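Food Claims and Evidence
Handout 4: Resting, Searing, Breathing, and Other Things Everyone Knows

Read before class. Bring the worksheet from Handout 3, with your own household's rules filled in. If you left the "who told you this" column blank, go back and fill it in, even if the answer is "don't know."

1. Where we are

Last time we sorted kitchen advice into three piles: safety advice, advice about results, and advice about manners that has dressed itself up as one of the other two. Most of you put "never wash mushrooms" in the second pile. A few put it in the third. I would like to hear from the third group first.

This handout deals with the second pile only. A claim about results says that if you do X, the food will be better in some way a person could notice. That makes it testable, at least in principle. It also makes it very easy to believe without testing, because the person who does X is usually the same person who eats the food and says it is better.

Keep safety advice out of this. I am a skeptic about searing. I am not a skeptic about hand washing, and nothing below is a license to leave chicken on the counter overnight.

2. The sealing story

The claim: searing a piece of meat over high heat seals in the juices.

The trouble starts with the word "seals." A sealed steak should not sizzle, since the sizzle is water leaving the meat and hitting hot metal. It should not leave a puddle on the plate either. Both happen every time. People who repeat the claim have watched both happen for years.

What searing does do is brown the surface, and browned meat tastes good. So the advice survives because following it makes a better dinner, and the explanation rides along for free. We will see this over and over in the course: a useful habit carrying a bad reason on its back.
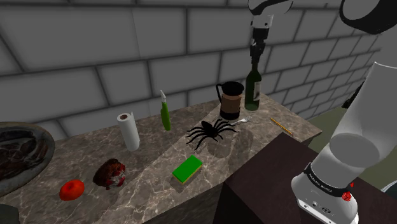 Italo Guerra: I'd push back a little. If the habit is useful, I don't see why a cook should care about the reason. My uncle seared everything and said it sealed in the juices, and his roasts were great.

This was left in the margin of an earlier version of the handout, and it deserves an answer. The reason matters as soon as you try to extend it. Somebody who believes in the seal will refuse to cut into a roast to check it, will refuse to salt ahead of time, and will tell you that tongs are fine but a fork ruins the meat. Each of those rules follows neatly from the seal. Take the seal away and each one has to stand up by itself. Some of them wobble. The uncle's roasts tell us he was good at roasts.

3. A small test and what was wrong with it

In December the evening section ran a comparison of seared and unseared beef at the Civville extension kitchen. Cuts were weighed before and after cooking. The seared pieces lost slightly more weight than the others.

I was pleased with this, which should have been a warning. Look at the problems:

The cuts came from more than one package. Nobody wrote down which went where.

The seared pieces spent longer on the heat in total, because the team cooked to a color and never used a thermometer.

Tasters were told which plate was which. Over half preferred the seared beef, and then used the word "juicier" to describe the pieces that had lost more water.

The last point is the one worth keeping. "Juicy" as people use it may have as much to do with salt, fat, browning and expectation as with water. If so, a scale cannot settle an argument about juiciness, and neither can a taster who knows the answer you want. The test told us something about weight and something about tasters. On the question we began with, it told us very little.

4. Numbers that sound like evidence

A claim gets harder to doubt once it has a number in it. Compare:

"Let the meat rest a while."
"Let the meat rest for 15 minutes."

The second sounds as if someone measured. Perhaps someone did, once, for a particular roast in a particular oven. By the time it reaches you it has lost the roast and the oven and kept the 15.

The same goes for survey figures. The Gulden kitchenware catalog in your reading packet says 90 percent of home cooks "noticed a difference" after changing pans. A difference from what? Noticed when? Were they asked before or after they had paid for the pans? The catalog also says the result is based on 4,000 responses, and students tend to relax when they see that. Please don't. A bad question put to 4,000 people gives you 4,000 answers to a bad question, and a big sample does nothing to repair it.

Exercise A. Take any recipe you use at home. Underline every number. Next to each, write M if you believe it was measured, G if you believe it was guessed, and C if you believe it was copied. Then say how you decided. "It felt like a G" is an acceptable answer for now.

5. Letting it breathe

The claim: wine should be opened well ahead of the meal so that it can breathe.

Pulling a cork exposes a patch of wine the size of a coin. Whatever air does to wine, it is hard to see how it does much through that opening before dinner. Pouring is another matter. Wine poured into a wide jug meets a great deal of air in a few seconds, and the argument over whether this improves it is at least an argument about something real.

Notice that the two practices share one word. "Breathing" covers an open bottle standing on a shelf and a hard splash into a decanter, and any success of the second gets credited to the first. When a claim rests on a metaphor, ask what the metaphor is standing in for. Bottles have no lungs.

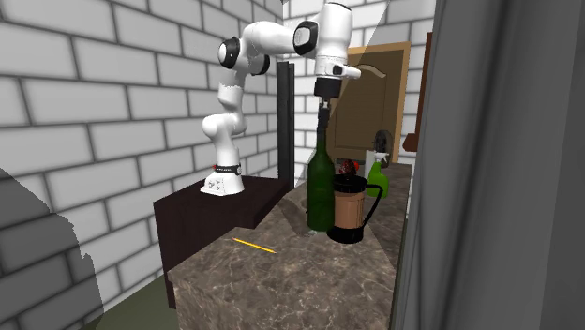
Pellegrini Kitchen Papers, Vol. 2, No. 15

The packet includes an article from this issue by Katia Cirillo, "Opened Early, Poured Late." Read it twice. On the first pass, mark what she claims. On the second, mark what she tested. The two sets of marks will not line up, and I think she would admit it.

Her tasters compared a bottle opened before the meal with one opened at the table. They were blind to which was which, so already she is ahead of our beef. They could not tell the two apart. So far so good. But her final page says that opening early "makes no difference to any wine," and she tried a single red from the Kernow shop. That last step is a large one. A skeptic who overreaches is making the same mistake as everyone else, only in a direction I happen to like – and I let it go by the first time I read it.

Exercise B. Rewrite her final paragraph so that it claims only what the test supports. Keep it under a page.

6. For discussion

Does a wrong explanation do any harm if the dish comes out well? Use Guerra's uncle or supply your own.

Pick one rule from your worksheet that you would be sorry to see tested. Why that one?

Design a fair comparison for either claim above, using what you have at home. Say who pours or plates, who tastes, and who knows what. If you live alone this is harder – write down how you would get around it.

Next time: copper bowls, cold butter, and whether a watched pot can be studied at all. Worksheets are due at the start of class. Late ones go in the tray by the door, where I may or may not find them.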